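Workshop notebook — Rorow, back bench
October 2020
Entry by Ginevra Pace

Open day notes, written up the same evening while I still remember who asked what. Brunello has the sign-in sheet. Carmela has the list of people who want a follow-up call.

Setup first. We ran the two-arm bench only. The Ruggiero cell stayed locked because the door switch is still giving a false open and I did not want to be resetting it in front of people. Rosalba moved the rope line back after the first group, who all leaned in at once when the arms started. Next time mark the floor with tape before the doors open.

The job on show was the stirring task. Pick the spoon up out of the dark container, bring it over the bowl, lower it, stir, put it back. We picked it in May from a list Assunta made of things a visitor can follow without anyone talking. I still think it was the right pick. Everybody knows what stirring is supposed to look like, so they can judge the arms for themselves.

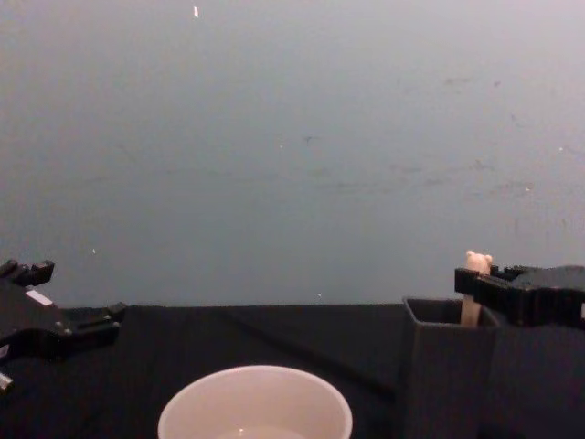
Reading time: 3 min

Starting position matters more than I had written down before. With the bear-headed handle standing up in the container, the right gripper has to arrive level with the top of it, and the approach from the side is the only one that leaves the fingers clear of the container rim. Brunello wanted to try coming in from above. We did that last month on the dry bench and the fingers covered the part of the handle we needed to see, so I said no for a public day.

The light color of the handle helps a lot against the gray wall. The dark container on the black cloth does not help at all. A man from Gatis asked how the arm knows where the container is, and the answer is that we put it in the same place every time. He seemed a little let down. Carmela explained it better than I did: for this demo the container is fixed and only the handle angle changes from run to run. I have asked her to write down what she said so we can all use it.

Runs for the day: 40 full cycles. 2 were stopped by hand, both by me. First stop, the spoon was leaning too far after a put-back and I could see the next grasp would be bad. Second stop, a child got an arm under the rope. Neither was a fault in the program. I logged both as operator stops so they don't get mixed in with the real failures.

Real failures, 3. All the same kind: fingers closed too low and the spoon turned in the grip on the way over. The recovery routine put it back each time and the next cycle went through. I let people watch that happen and answered questions while it did. The Passka visitors were more interested in the recovery than in the stirring, and one of them stayed through another group's turn hoping to see it again.

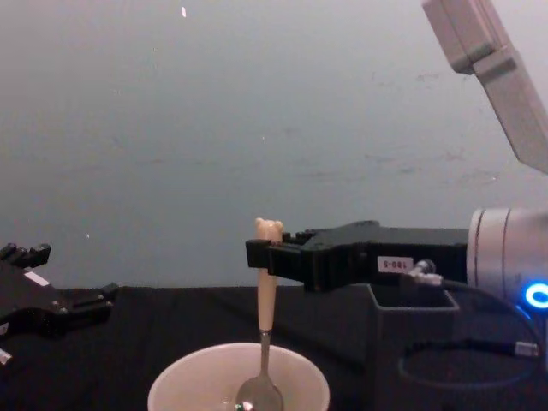 Grip height is what I want to work on before the next visit. At the moment it is a single number in the task file, set by Brunello by eye, and it drifts out of date whenever somebody shifts the cloth or swaps the bowl. I would like it taken from the handle itself. The handle is thicker toward its top and ends in that lobed knob, so there is a shape there to find — the finger bracket should go around the side just short of the knob, with the metal end of the spoon down in the bowl. Assunta thinks she can do it from the depth data we already record. I told her to try it on old recordings first and leave the bench alone until the numbers look good.

Cable on the right gripper: the loops hang down toward the container side. I watched it all afternoon and it did not snag, but I don't like it there. Rosalba to look for a shorter lead or a clip on the wrist. If it's a clip, no glue please, we had to scrape the last one off.

Left arm got asked about a lot. People see two arms and expect both to do something. In this task it just holds its place, low and off to the side. Carmela suggested having it steady the bowl. That means new grasp work on a round thin rim and I would not promise it for the spring. Maybe as a separate short demo.

Things people asked that we had no good answer for:
How long would it take to teach it a different spoon?
What does it do if the bowl isn't there?
Does it know when it has finished stirring?

The second one is easy to test and we should. The third is just a timer at present and I said so.

Other notes. Liquid in the cup was kept to a small amount all day and that was enough for people at the rope to see. Handouts: printed 100, ran out before the last group. The cloth wants a proper iron, or clamps at the back corners.

To do
Brunello: door switch on the Ruggiero cell, then copy the run log to the shared drive.
Rosalba: cable, floor tape.
Assunta: grip height from old recordings.
Carmela: the paragraph on fixed container position, and call Passka back.
Me: missing bowl test, order more handouts.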